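Hidville Household Board > Cleaning & Laundry
Topic: Getting a green work table clean before January

touran_a wrote:
Hi all! We have a big green table at our shared workshop and it has picked up tiny white specks all over. I want to wipe the whole thing down before the January open house, and I can't decide what to use. There's a clear bottle with an orange cap, and a big orange one with a dense Chinese label (my Chinese stops at ordering noodles). Photos from the workshop:

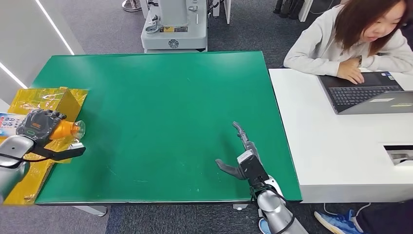
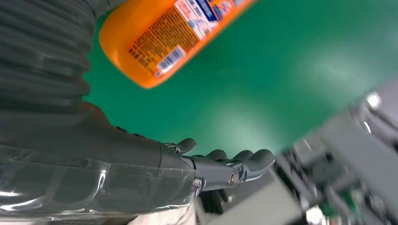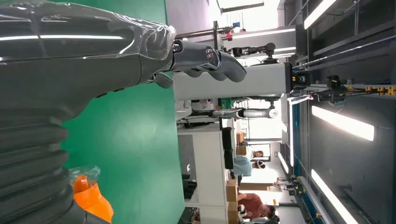 The orange bottle is in the second one, green table in the first.

Re: Getting a green work table clean before January

hoa.trieu wrote:
Pretty green! Don't use anything until somebody reads you the label. Can you get one flat, straight-on shot of it? The small print is too tiny for me there, I can only make out that there's a barcode and a lot of text.

zdenka_h wrote:
I'd skip both bottles. Warm water, a drop of dish soap, soft cloth, done. My sewing table at home is painted green and I took the shine right off one corner with a strong cleaner – never again.

josphat_r wrote:
Disagree with Zdeňka, sorry. Soap leaves a film and then the dust sticks worse than before. I use Vanen spray, 60 cents a refill at the co-op, and wipe twice.

zdenka_h wrote:
It only leaves a film if you don't rinse, Josphat!

touran_a wrote:
Ha, ok. The specks might be paint, would soap even touch that? And should I move the gold foil and the yellow box off the left side first or just go around them?

hoa.trieu wrote:
Move them. Try a fingernail on one speck before you buy anything.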